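Edside Bench
23 August 2020

Fingertip thread. I've been comparing two sets of pads on the hand-held gripper, the molded ones from Girnorent and our own blocks with a wrap on the inner face. Same arms, same camera, same jaw travel for both.

Test set is ordinary kitchen stuff. Cartons, cloth, a sponge, a couple of lids. Ten attempts per object per pad set, a fresh start position each time. An attempt counts if the thing comes up and stays up for 5 seconds.

Girnorent pads first. Very good on anything with a flat side. Cartons were 10 out of 10. On cloth they slid more than I wanted. You have to press down hard to get a fold started, and then the arms flex.

Our wrapped blocks got the same score on cartons and did better on cloth. The cost is wear. After 200 closes the wrap starts to bunch at the corners, and from then on the contact patch moves a little on every grab.

I tried the Amaral sleeves too, over bare blocks. Took them off after 25 closes. They creep toward the tip and I don't want to glue anything I may need to swap in the middle of a session.

Wrapped blocks, food wrap carton in the first shot, jaws open and empty in the other two:

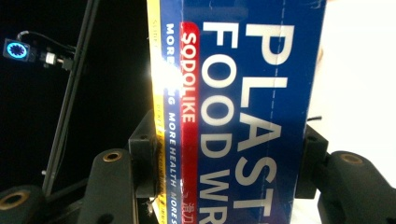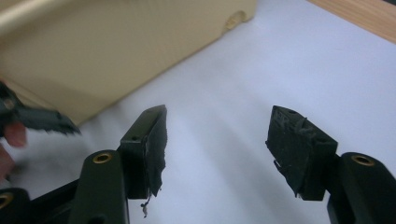
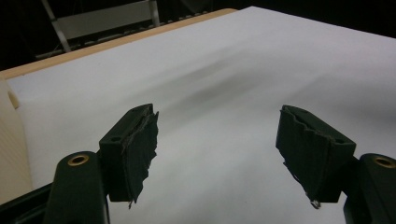
Next thing is the controller side. The Dradar board reads jaw width from the encoder only, so it has no idea whether the pads are fresh or worn down. A worn pad closes further on the same carton and the logged width drifts.

My fix for now is dull. Close on a steel gauge block at the start of each session, write down the offset, subtract it later. Takes a minute. I'd like the board to do it at power-up, but the firmware has no slot for a startup routine yet.

Someone asked about soft silicone tips. I have a set but haven't run them. They are thicker than our blocks, so the jaw opening gets smaller and the wide cartons won't fit without moving the arms out one hole.

Also asked: does the camera need recalibrating after a pad change? Not on this mount. The pads bolt on in front and the camera bracket isn't touched. If you pull the whole arm, yes, redo it.

Staying with the wrapped blocks for cloth and the Girnorent pads for everything else. Swapping is two screws a side. I'll put the width logs up once I've cleaned out the runs where I forgot the gauge block.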